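# Office desktop shuts off after thermal paste replacement, fan at full speed first

**Ivars Paulauskas**

I look after the desktops for a small surveying office in Follthorpe. One of them, an older Dell tower used for point cloud work, had been getting slow under load. The side panel was hot and the fan was audible from the next desk, so I removed the heatsink, cleaned off the old paste (dry, came away in flakes) and applied a new layer.

Since then it behaves worse than before. At idle it sits in the low 50s. When the point cloud software starts processing, the fan goes to full speed almost at once, the reading climbs past 80 degrees, and 2 minutes later the machine turns itself off. No error on screen. On restart the BIOS reports a thermal event.

What I have done so far:

- Cleaned both surfaces with isopropyl alcohol and lint-free cloth.
- Applied Rorero paste, a dot in the centre.
- Refitted the heatsink and tightened the screws until they stopped.
- Checked that the fan plug is on the CPU fan header.
- Blew out the dust from the front grille.

Room temperature is 20 degrees. The power supply is original. I have not taken the processor out of the socket and would prefer not to, because I have read that the contacts are easily bent. Is the processor itself damaged, or have I put the paste on badly? The owner is asking whether to replace the whole machine, and the quote we have from Skov for a comparable one is 600 dollars, so I would like to know before the end of December.

---

**Jaanus Paulauskas** (no relation, as far as I know)

The processor is unlikely to be damaged. A chip that reports its temperature and shuts down when it gets too hot is doing what it was designed to do. The heat is not leaving the lid, and the usual cause after a repaste is uneven mounting pressure.

"Tightened the screws until they stopped" is the part I would look at. If you drove the first screw all the way in before starting the others, the heatsink base tilted. The paste was squeezed out on one side and left thick on the other, and tightening the remaining screws does not always correct it. The correct order is diagonal: start all the screws by a couple of turns, then go corner to opposite corner, a little at a time, until each one bottoms out.

Take the heatsink off again and look at the paste before you wipe it. An even, thin film across the centre of the lid means the contact was good and the fault is elsewhere. A thick ridge on one side, or a bare patch, means it was not. Clean it and start over. Don't reuse paste that has been spread once, as it traps air.

Before you pull the heatsink, run the machine for a few minutes so the paste softens, then shut down and unplug it. Twist gently before lifting. On this style of socket a metal frame holds the processor down, so it should stay where it is.

You don't need to remove the processor for any of this. If you do end up having to, release the lever, open the frame, and lift the chip straight up by its edges. The contacts are in the socket on these boards, so nothing should be dropped into it or dragged across it.

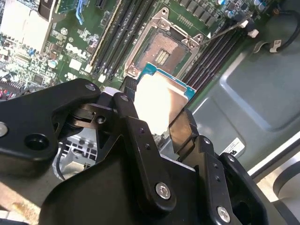

*Processor over the open socket on a Dell board. The lid takes the paste, and the socket should get none.*

Other things worth checking while the case is open:

1. Spin the fan by hand with the power off. It should turn freely and coast.
2. Look between the heatsink fins on the side facing the fan. A mat of dust there can't be seen from the front grille, and compressed air from the front often packs it tighter.
3. If the tower has a plastic shroud, confirm that it is back on. Many business towers route the case airflow through it, and temperatures rise quickly when it is left off.
4. Check for a protective film if any part of the cooler is new.

After reassembly, let it idle for ten minutes and note the reading, then start a processing job and note it again. If it idles in the 30s and levels off under load, you are finished. If it still climbs without levelling, compare a second heatsink of the same model before spending money on anything else.

---

**uvholm_bench**

Had the same thing on one of ours. Paste was fine, the shroud was sitting on the shelf. Also check the BIOS is not set to some odd fan profile. I wouldn't buy a new computer over this.

---

**Ivars Paulauskas**

Heatsink is off. There is a thick ridge along the side nearest the memory and almost nothing on the opposite side, so tilt it is. The fins were also blocked on the fan side. I will clean both, refit using the diagonal order and run the same point cloud job. The shroud was on.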